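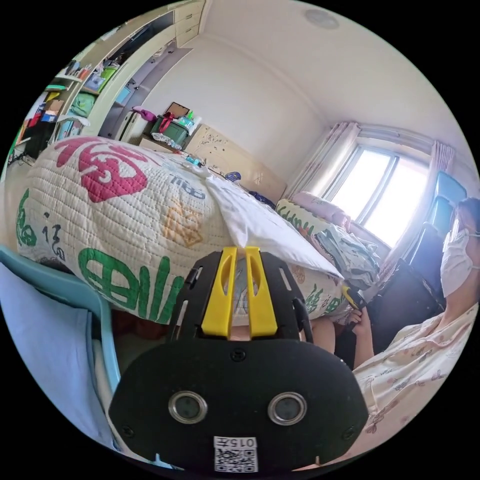
Gripper 015 in a bedroom, bed and pillow ahead, seated person to the right.

Pumeck hand-held gripper kit: progress report for February
Prepared by Philomena Asamoah for Ohemaa Essien

Where we are

You asked whether the Pumeck kit is worth a second payment. My answer for now is no, or at least not at the price Werkurgate has quoted. We have had 16 kits on loan and have used them in homes, mostly bedrooms, with bed making and folding as the main tasks.

The sales sheet promises 4000 usable clips per month from a team our size. We did not reach that. Werkurgate puts the gap down to our operators. I would like to see their own logs before I accept it, and I have asked twice.

What works

The two yellow fingers are easy to see against white bedding, and that helps when we review clips. The sticker codes make it simple to match a unit to its recordings. New operators pick up the basic motion in one session.

What does not

Bright windows are still a problem. Clips shot toward daylight get rejected far more often, and the "auto correction" in the last update made no difference I could find. Small bedrooms are tight with two people working, and the manual says nothing on how to arrange them. Five units went back for loose screws. Three have come home again. Support mail to Werkurgate takes 9 days on average to get a reply.

Money

Spending is within budget only because we held back the training fee. If we pay it, we go over. The Jemal kit costs less to rent, but I have only their word on how long it lasts, so please don't read this as a vote for Jemal.

Next steps

Run the same folding task with both kits at the Brotley flat, curtains open and closed.
Get the logs from Werkurgate in writing.
Hold the second payment until both are done.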